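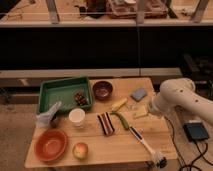 Saturday, May

Third go at the 3330 mold (the hen on nest salt, the little one). In at 6:30, pot already up, Nghĩa had the glory hole lit. Color is the Medumow amber again, what's left of the cullet plus fresh batch. Batch looked OK going in, few seeds on the first gather so we let it sit another hour and had coffee.

Wanted 70 good lids and bases out of today. Did not get there. Notes below before I forget.

Pressing

Mold too cold to start as usual. First ones all chill wrinkled across the breast, straight to cullet. Ran the torch on the plunger, better after that. Feather detail coming up sharp on the left side of the bird, soft on the right. Same as last time so not a temperature thing. Nghĩa thinks the mold half isn't closing all the way at the hinge. I think the right half got over-polished when Skumlow had it. Probably both of us a bit right.

Seam under the tail is heavy. You can feel it with a thumbnail. On the old ones from the Wikström collection that seam is nearly gone, so either they fire polished longer or the mold was just newer. Tried longer in the glory hole on a handful. Seam softened but so did the eye and the comb, and one slumped at the beak and looks like a duck. Kept it.

Gather size: keep cutting too heavy. Overfill shows as a thick rim on the base and then the lid rocks. Nghĩa is cutting, I'm on the lever, we swapped after lunch and I was worse. Shears need sharpening, leaving a shear mark right on the back of the hen where everybody will look.

Annealing

Everything into the Gekmont as it came off. Controler beeped twice in the morning, no fault on the display, temp held as far as I can tell. Did not open it. Last run we lost lids because somebody (me) peeked.

Polariscope on the four left over from last time:
- base with chip, no strain to speak of
- base, clean
- lid, bright patch at the neck, don't sell
- lid, clean but wrong color, it's from the tail end of the pot

Neck is where it goes thin to thick so slower cool through there. Will stretch the hold next firing and see. Change only that, don't fiddle with anything else at the same time.
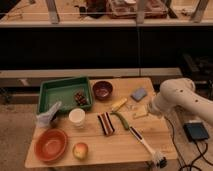 Color

Medumow amber is reading browner than the chip card. Held against a Wikström piece in the window it's clearly off, more like tea. Under the shop lights they match, which is how we fooled ourselves in the first place. Check in DAYLIGHT from now on.

Possible causes: dirty cullet (there was some of the old green in the bin, I saw Nghĩa picking it out), pot sat too long, batch weighed wrong. Scale was not zeroed on one of the pours, I wrote that down on the bag and then threw out the bag.

People who buy these do care. The woman who has the standing order for salts sent two back over the winter for being "root beer." If it won't come right we call it a separate color and mark it that way on the label, no mixing with the first run. Nghĩa wants to name it. Names so far are all food.

Marking

Need to settle this before any more go out. Old mold has the Skumlow mark inside the base, worn but readable with a loupe. I don't want ours mistaken for old ones on the secondary market, been plenty of that. Options are grind it out and cut ours in, or leave theirs and add ours beside it. Leaning to second one, less metal off. Mold shop says they can do it while they look at the hinge so it's one trip.

To do
- hinge + mark, mold to shop, call first
- sharpen shears
- wash cullet bin, no green!!
- re weigh amber batch, keep the bag
- longer hold in the Gekmont
- felt pads for the lids in the shipping boxes, they're rattling 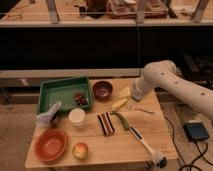 Green tray, maroon bowl, white cup.

Kiln comes down overnight, Nghĩa has the key. Count the good ones when it's cold and write the number in the margin here.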